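Toast for supper and other February habits

February 2025

I have been eating a lot of toast. I know, big news, alert the papers. But it's been that kind of winter in Oltgate, gray by four and windy enough to rattle the back door, and by the time I get home the idea of chopping an onion makes me want to lie down on the mat with my coat on. So, toast. Toast with eggs, toast with beans, toast with the last of the plum jam I made back in October (three jars left, and I'm rationing).

All this toast has made me think about how we set up the breakfast end of the kitchen, which for years we didn't set up at all. The toaster lived in a cupboard at our old place on Penrose Street because there was no counter to speak of, and every single morning I'd haul it out, shed crumbs down my pajamas, plug it in, and put it away again still warm. You can probably guess how often I wiped out that cupboard.

When we moved I said the toaster was getting a permanent spot, and I meant it. It's a plain two-slot one, black with a shiny top, and I looked at far too many others before I picked it. There was a gorgeous cream thing in the window of the kitchen shop in Wiltau that cost 300 dollars! For a toaster! I stood there doing the math on how many slices that was and then went and had a coffee instead.
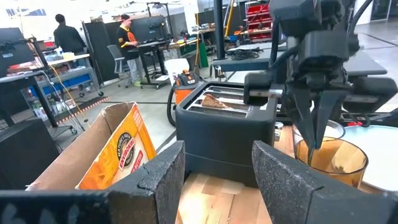 The other thing I splurged on, sort of, was the butcher block. I found it through a salvage place out in Sturnby that sells old worktops and school benches and doors with no frames, and I paid 100 for it, plus a bag of donuts for the friend with the truck. It had rings all over it and a burn mark the size of a saucer. I sanded it for most of a weekend and oiled it 4 times, and now it has that mix of pale and honey strips I can't stop running my hand over. Crumbs do hide on it, I'll admit. I've started keeping a pastry brush nearby and it works better than any cloth.

Glasses were a happier accident. I have a weakness for amber glass, the orangey brown kind with ribs near the bottom that my grandmother served iced tea in, and whenever I see one at a thrift store it comes home with me. They don't match each other exactly and I've stopped minding. Orange juice looks amazing in them. Milk looks a bit sad, so milk gets a mug.

Now, bread. I go back and forth on this. I love a crusty loaf from the bakery, but it's hard as a roof tile by day two, and half the slices are too fat for the slots. Regular soft sandwich bread toasts evenly, fits every time, and keeps in the freezer - I pull out slices as I need them and toast them straight from frozen, one notch higher. My current favorite supper is one slice, very brown, with butter all the way out to the corners, then cottage cheese, black pepper and a spoonful of that plum jam. Don't make a face until you've tried it.

Next on my list is the crumb tray, which I last emptied I don't want to say when, and then I need to find somewhere better for the kettle. It's on the windowsill for now and it steams up the glass every morning. If you've got a clever spot for yours, tell me in the comments - I'm open to anything except the cupboard.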